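Clonton (Serie, 14 Folgen) – Kritik von Dindo Marquez

Ich habe Clonton in zwei Wochen gesehen, meistens abends nach dem Essen, und ich möchte meine Meinung in Ruhe aufschreiben. Deutsch ist nicht meine erste Sprache, ich bitte um Geduld bei kleinen Fehlern.

Die Geschichte beginnt in der Hafenstadt Culport. Die Anwältin Evangelista kommt zurück, um das Haus ihrer verstorbenen Tante zu verkaufen. Im Keller findet sie 126 Briefe, die nie abgeschickt worden sind. Alle sind an einen Mann in Clonton adressiert, einem Dorf, das seit dem Bau des Staudamms unter Wasser liegt. Das ist ein sehr guter Anfang, und die erste Folge gehört für mich zu den besten.

Danach wird die Serie langsamer. In den Folgen drei bis sechs wird viel am Tisch gesessen und geschwiegen. Mir hat das gefallen, meine Frau ist zweimal eingeschlafen. Wer eine Kriminalserie erwartet, wird vermutlich enttäuscht sein.
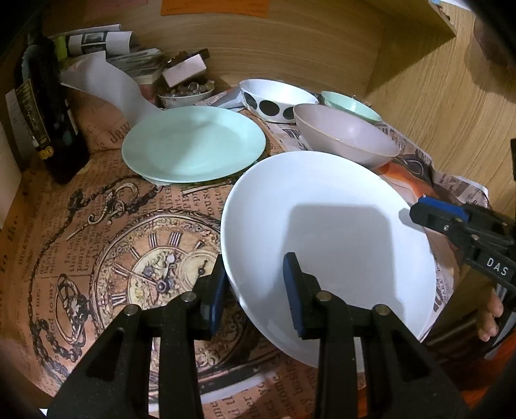
Zuletzt geändert: Dezember 2023

Besonders loben möchte ich die Rolle des alten Gadberg. Er war früher Fährmann und spricht in der ganzen Serie vielleicht zwanzig Sätze, aber jeder davon hat Gewicht. Die Szene, in der er Evangelista den falschen Brief zurückgibt, habe ich dreimal angesehen. Auch die Musik ist gut gewählt, nur ein Klavier und manchmal ein Akkordeon.

Weniger überzeugt hat mich die Liebesgeschichte mit dem Ingenieur. Sie beginnt in Folge neun ohne Vorbereitung und endet in Folge elf fast ebenso schnell. Ich hatte den Eindruck, dass hier etwas herausgeschnitten wurde. Die deutschen Untertitel sind ordentlich, jedoch werden die Anreden nicht einheitlich übersetzt: Einmal duzen sich die Geschwister, in der nächsten Folge sagen sie «Sie».

Das Ende verrate ich nicht. Es bleibt eine Frage offen, und zwar die nach dem letzten Brief.

Meine Bewertung: 7 von 10 Punkten. Die ersten zwei Folgen sollte man zusammen ansehen.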